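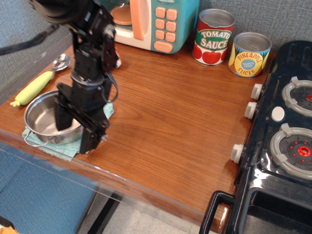 How many times do I need to show the arm a task before it is worth training on?

Start with 40 good goes at one task and see how the arm gets on before you record any more. We began with far more than that and threw a fair few out, and I wish we had stopped sooner to look at what we had.

Pacheco: toy kitchen tasks, shown by remote control

Welcome, and thank you for reading the readme before downloading everything (I never do). Pacheco is a set of recordings in which a person steers a small two-fingered arm through little kitchen jobs, using a second, lighter arm held in the hand. Whatever the hand arm does, the kitchen arm copies, and both sets of joint positions are saved along with the camera views. It was put together by Ketill Baldursdóttir and Gillespie Rennie as part of the Idari project, and it is meant for people who want to teach an arm by showing it, on a table, without a great deal of money.

What you get

Number of recordings: 2891
Number of tasks: 5
Held back for testing: 192 (these are in their own folder, please leave them there)
Control: hand arm to kitchen arm, joint by joint
Format: one folder per recording, with video, joint positions and a short text line saying what the person was asked to do

The tasks

pot_to_burner: pick up the saucepan and set it on either burner
pot_off_cloth: lift the saucepan clear of the teal cloth and put it down on bare wood
can_forward: bring one of the food cans to the front of the counter
spoon_in_pot: put the spoon with the green handle into the saucepan
microwave_door: close the microwave door

The pot tasks are the ones we are fondest of, and also the ones that gave us the most grief. The way in that we settled on is to open the fingers, send one down inside the pot and keep the other outside the rim, then close on the wall between them. It sounds like nothing at all, but the inside finger wants to go a long way down and it is very easy to press it into the bottom. Gillespie has a lovely light touch with this and Ketill does not, and you will be able to tell their recordings apart within a minute or two! We have left both in, as we rather like the idea of an arm that has learned from more than one pair of hands.

A word about the cloth. It is a soft thing with frayed edges and it never lies the same way twice, so please don't expect its position to match from one recording to the next. We didn't tidy it between goes unless it had got under the fingers. The pot is shiny inside as well, and the reflections move about when the arm does, so if your model leans heavily on colour you may want to try some brightness changes during training.

If you are adding your own recordings

Bring the hand arm to the same pose as the kitchen arm before switching on the link, otherwise the kitchen arm will leap to catch up. Go slower than feels natural. If you fumble, carry on and recover if you can, and mark the recording "recovered" in the text line; those have been very useful to us. If you knock a can right off the counter, stop there and delete it. Change operators when you get tired, and write down who was steering, using initials only.

Loading

The loader is called Jorard and lives in the tools folder. Point it at the top folder and name the task you want. It will read the older recordings too, though those made before April save the gripper opening on a different scale, and you need to switch on the "old_gripper" setting for them. I keep meaning to convert the lot.

Known problems

The microwave is sometimes partly hidden behind the arm, mostly when it is working at the left of the counter, so microwave_door is harder from a single view than you might expect. A small number of can_forward recordings have the wrong can named in the text line. We have fixed the ones we found and would be grateful to hear of others.

Sharing

Use it for study, teaching or your own tinkering, and please mention Pacheco by name if you write anything up. For other uses write to Baltora, who look after the storage and answer their post quicker than we do.

Last updated 23/09/2024 (corrected text lines, no new recordings).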